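3.2 Ablageverhalten und Oberflächenwahl in geteilten Haushalten

Die Befragung der ersten Welle ergab, dass der Ort, an dem Gegenstände zwischengelagert werden, in Wohngemeinschaften nur selten abgesprochen ist. Von den 1.426 verschickten Fragebögen kamen 1.202 auswertbar zurück. Die Teilnehmenden sollten angeben, wo sie Dinge ablegen, die keinen festen Platz haben, und wie lange diese dort liegen bleiben. Wir unterscheiden im Folgenden zwischen Durchgangsflächen (Flurkommode, Fensterbank, Treppenstufe) und Arbeitsflächen (Esstisch, Schreibtisch, Küchenzeile).

Whitlock und Danladi gehen in ihrer früheren Arbeit davon aus, dass Durchgangsflächen den größeren Teil der ungeordneten Ablage aufnehmen. Für Einpersonenhaushalte können wir das bestätigen. In geteilten Haushalten liegt der Schwerpunkt dagegen auf dem Esstisch, und zwar unabhängig davon, ob dort regelmäßig gegessen wird. Die Befragten begründen dies unterschiedlich. Manche nennen die Größe der Fläche, andere die Erwartung, dass ein Gegenstand dort von der zuständigen Person gesehen und mitgenommen wird. In den offenen Antworten wird der Tisch mehrfach mit einem Postfach verglichen.

Um die schriftlichen Angaben zu ergänzen, führten wir in 103 Haushalten Leitfadeninterviews. Die Gespräche fanden meist nach 18 Uhr statt, wenn mehrere Mitglieder des Haushalts anwesend waren. Gefragt wurde nach Zuständigkeiten, nach Konflikten und nach stillschweigenden Regeln. Die Interviews wurden transkribiert und von zwei Personen getrennt codiert; abweichende Codierungen wurden gemeinsam besprochen und bei bleibender Uneinigkeit der Restkategorie zugeordnet. Das Codierschema folgt Iwasaki, wurde aber um den Code »fremdes Eigentum« erweitert — ohne ihn ließen sich viele Passagen über liegen gebliebene Sachen nicht sinnvoll zuordnen.

Auffällig ist die Rolle der Auflagen. Haushalte, die den Esstisch mit einer Decke oder Matte belegen, beschreiben die Fläche häufiger als gemeinsamen Besitz und räumen sie nach eigener Aussage öfter vollständig ab. Ob die Auflage diese Haltung fördert oder ob ordnungsliebende Haushalte eher eine Auflage anschaffen, lässt sich mit unseren Daten nicht entscheiden. Rosenthal weist zudem darauf hin, dass weiche Auflagen das Geräusch beim Ablegen dämpfen und der Vorgang von den Mitbewohnern dann weniger bemerkt wird. In 23 Interviews wurde dieser Punkt von den Befragten selbst angesprochen, überwiegend zustimmend.

Charakteristisch für die Ablage auf Arbeitsflächen ist die Mischung der Funktionsbereiche. Pflegemittel für Kleidung, Geschirr und Spielzeug liegen nebeneinander, ohne dass eine Gruppierung nach Zweck erkennbar wäre (vgl. Abb. 4).

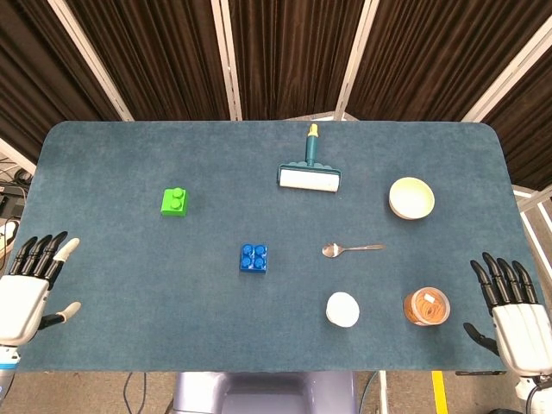
Abb. 4: Gemischte Ablage auf einer Filzauflage, unter anderem mit Fusselrolle, Schale und grünem Spielbaustein.

Für die Auswertung wurde jeder im Interview genannte Gegenstand einem von fünf Funktionsbereichen zugeordnet. Mehrfachzuordnungen waren nicht zugelassen. Eine Schale zählt demnach als Geschirr, auch wenn sie im betreffenden Haushalt als Schlüsselablage dient. Mahmoud hat gegen dieses Vorgehen eingewandt, dass es den tatsächlichen Gebrauch ausblendet. Wir halten dennoch daran fest, weil die Angaben zum Gebrauch zwischen Mitgliedern desselben Haushalts häufig voneinander abwichen und eine einheitliche Zuordnung auf dieser Grundlage nicht möglich war.

Die Verweildauer wurde ausschließlich über Selbstauskünfte erhoben. Mit Verzerrungen ist vor allem bei Gegenständen zu rechnen, die den Befragten nicht selbst gehören. Ihre Liegezeit wird tendenziell länger eingeschätzt als die der eigenen Sachen. Abschnitt 3.3 behandelt diesen Unterschied getrennt nach Haushaltsgröße.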